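Colter is hiring two bench technicians for desktop teardown and parts recovery at its Edomach site. Start is in February. Shift begins at 7:00 a.m.

## Work

Technicians open retired office desktops, identify reusable parts, remove them in a set order and log each one in Swati, our inventory system. Output for the site is up to 400 units per month. Memory and processors are graded first — power supplies and drive bays follow.

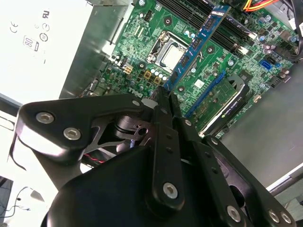
*Open Dell desktop: green motherboard, processor in its socket, blue memory module.*

Duties:

- Verify AC disconnection and discharge before opening the case.
- Pull memory modules and bag them individually.
- Release the processor retention frame, clean the heat spreader, inspect socket contacts.
- Trace and unplug power cabling without cutting ties that hold reusable harnesses.
- Sort boards, supplies and sheet metal into the Wurari bins by grade.

## Requirements

- One year of bench work on desktop or server hardware, or a completed electronics certificate.
- Working knowledge of ESD practice.
- Able to read certification labels and enter ratings correctly.
- Able to stand for most of a shift.

Power supply removal is part of the practical test. Candidates must locate the release, free the wiring and lift out the unit with its connectors undamaged.

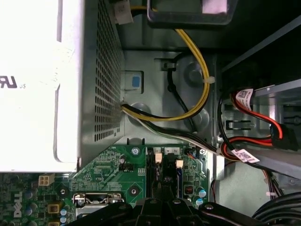
**Do technicians open the power supplies?**
Power supplies stay sealed at the bench and go to a separate test station for load testing.

## Terms

Full time, hourly, 13 paid days off in the first year. Hand tools, wrist straps and gloves are supplied. Training lasts 5 weeks and is paid at the full rate.

## How to apply

Send a resume and a short list of the hardware you have worked on to Tiziana Lo Presti, bench operations, Colter. Put "Edomach bench" in the subject line. References are requested after the practical test.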